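Hilo sobre cómo compramos (o intentamos comprar) el equipo para nuestra célula de picking. Me lo han pedido varias personas por mensaje y prefiero escribirlo una vez. El español no es mi primera lengua, disculpen si alguna frase sale torcida. 1/

Situación de partida: un taller pequeño, un brazo KUKA que ya teníamos, y un presupuesto anual para todo lo demás. "Todo lo demás" es la parte que se calcula mal. Yo también la calculé mal. 2/

Pedimos tres ofertas: Trirell, Stivar y Bensaid. A las tres les mandé la misma hoja de requisitos, dos páginas. Las tres ofertas volvieron con formatos tan distintos que tardé una tarde entera en ponerlas en una sola tabla. 3/

Consejo número uno, entonces: manden ustedes la tabla vacía y pidan que el proveedor la rellene. Pinza, brida, cables, software, puesta en marcha, transporte. Una fila para cada cosa. Si una fila vuelve en blanco, se pregunta. 4/

La pinza de Stivar era la más barata sobre el papel. La brida de adaptación no estaba incluida: 303 euros más. Tampoco el cable largo. Con las dos cosas quedaba por encima de Trirell. 5/

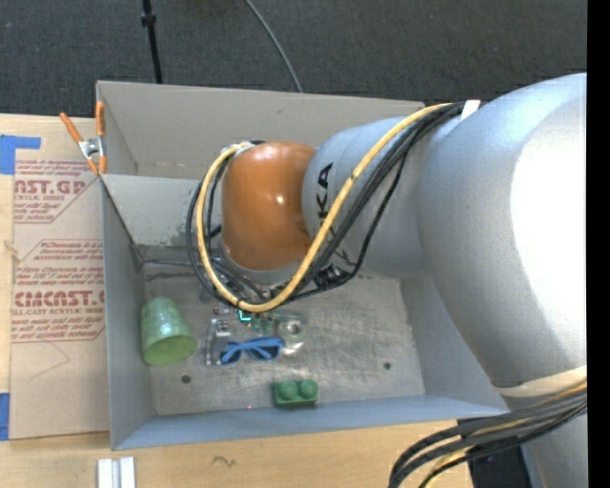

Los cables merecen un mensaje para ellos solos. En mi primera hoja puse una línea de 10 euros que decía "bridas y sujeciones". Diez euros. Me da un poco de vergüenza escribirlo aquí, pero creo que es útil. 6/

Cuando el brazo baja dentro de una caja, todo lo que va por fuera del brazo baja con él. Hay que pensar cuánta holgura dejar, por dónde pasa y qué se puede enganchar. Un paquete de cables bien hecho, con sus soportes, nos lo cotizaron en casi 900 euros. Todavía no lo hemos comprado. Está en la lista de abril. 7/

La caja. Hay catálogos con cajas "para robótica" a precios que no entiendo. Una caja gris normal, abierta por arriba, y una pinza de resorte en la esquina cuestan muy poco. Yo gastaría ahí lo mínimo y guardaría el dinero para la herramienta del extremo. 8/

Los objetos de prueba también son presupuesto, aunque poco. Conviene tener cosas transparentes y con brillo desde el primer día: un vaso translúcido, unas gafas de sol. Si solo se prueba con bloques de juguete, se compra la cámara equivocada. Nosotros casi lo hacemos. 9/

Sobre la cámara: Bensaid nos ofrecía un modelo de 1.003 euros y otro que costaba más del doble. Pedí que nos dejaran el barato dos semanas antes de firmar. Dijeron que sí sin problema. Pregunten siempre por el préstamo, muchas veces existe y no está escrito en ninguna web. 10/

Acrílico: si piensan hacer protecciones o soportes, compren la plancha entera y no piezas cortadas a medida. El corte nos salía más caro que el material. Y dejen el papel puesto hasta el último momento, las rayas son para siempre. 11/

Una cosa que no sabía: el plazo de entrega de la pinza empieza a contar desde que el proveedor confirma el plano de la brida, no desde el pedido. Perdimos tres semanas por un correo que no contesté a tiempo. La culpa fue mía, pero lo dejo dicho. 12/

Cómo quedó el reparto del año, de mayor a menor: pinza, cámara, horas de integración, protecciones, mesa y pequeño material. Si lo hiciera otra vez, pondría las horas de integración en el primer lugar. En la oferta de Trirell venían dos días y hemos usado cinco. 13/

Alguien me preguntó por Florkosus. Lo usamos para planificar las compras, es cómodo para ver qué pedido bloquea a cuál. Para comparar ofertas no me sirvió y volví a la hoja de cálculo de siempre. No tengo ninguna relación con ellos. 14/

Repuestos: pidan el precio de los dedos de la pinza o de las ventosas antes de elegirla. Es lo que se va a comprar cada pocos meses. En una de las ofertas, un juego de repuesto costaba una cuarta parte de la pinza completa. No diré cuál, porque después bajaron el precio. 15/

Al final firmamos con Trirell la pinza y con Bensaid la cámara. Dos proveedores significa dos personas que dicen que el problema es del otro. Lo sabíamos y lo aceptamos por el precio. El año que viene no estoy seguro de repetir. 16/

Si alguien quiere la tabla vacía, la comparto sin los precios. Está en español y en francés, la versión francesa es mejor. 17/17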